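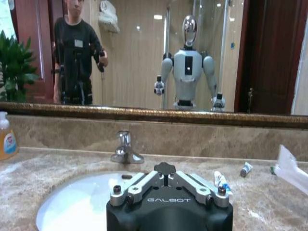
Marble vanity top with oval basin, single-lever faucet and the usual small items.

Search tips Go

Clearing and Wiping a Marble Vanity Top

Marble is a calcium-based stone. Acids etch it, and toothpaste contains a mild abrasive that dulls a polished surface over time. Keep both off the counter.

1. Remove everything before wiping. Tubes lying flat leak at the cap. Stand them upright in a cup or put them in a drawer.
2. Throw out empty packaging. Crumpled plastic traps water against the stone.
3. Lift the soap bottle and wipe the ring under it. Colored liquid soap left on unsealed marble can stain.
4. Wash with a pH-neutral cleaner and a soft cloth. No vinegar, lemon or bathroom descaler.
5. Clean the faucet with a damp cloth only. Descaler runoff at the faucet base is a common source of etch marks.
6. Spray glass cleaner on the cloth, not on the mirror – drips get behind the lower edge of the frame and onto the backsplash.
7. Dry the top, including the joint around the basin.

Light etching on polished stone can be reduced with marble polishing powder. Do not sand it with 400 grit unless you intend to repolish the whole area.

Reseal when a drop of water darkens the stone within a few minutes. We do ours every February.

Comments (3)

Miren: Does step 5 apply to brushed nickel too?

Brekville474: Yes, same method.

Plodach: Baking soda paste lifted an old soap ring on mine. Took two rounds – left it covered overnight each time.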